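## Section 4: Setting Up Your Sikico Label Sheets

Before you print your first batch, it helps to settle where things go on the page.

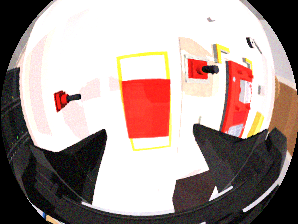 *Fig. 4-1. Red block inside a yellow outline, with white left over at top and bottom.*

The Sikico 400 is a friendly little label printer, and once it knows your sheet size it will happily keep that size until you tell it otherwise. Please set aside a quiet quarter of an hour for this part (a cup of coffee is fine, just keep it off the paper tray!) and have one pack of Wako plain sheets on hand for practice.

1. Turn the printer on and wait for the green light to stop blinking.
2. Slide the paper guides all the way out, then load 14 practice sheets with the smooth side up.
3. Bring the guides in until they just touch the paper. If the sheets bow in the middle, ease the guides back a hair.
4. On the control panel, choose **Setup > Sheet Size** and enter code **853** for the standard Wako sheet. Codes for other sheets are listed inside the back cover.
5. Choose **Border > Thin** and press **OK**.
6. Print one test sheet and let it sit for a minute before you touch it.
7. Hold the test sheet behind a real label sheet, up to a window, and see how the two line up.
8. If the print sits too high or too low, open **Setup > Nudge** and move it one step at a time, printing a fresh test after each change.

**Note:** Solid colors use a good deal more ink than lettering does, so if you're making a big run of jar labels for the holidays you may want to pick **Light Fill** and keep a spare Grivitz cartridge in the drawer.

**Caution:** Never send a label sheet through a second time once any labels have been peeled off. The bare backing can stick to the rollers, and cleaning them is a slow job.

If the panel shows **Error 52**, the guides are too loose. Take the paper out, tap the stack square on the table, and start again from step 2. For Flenditz glossy sheets, go on to Section 5.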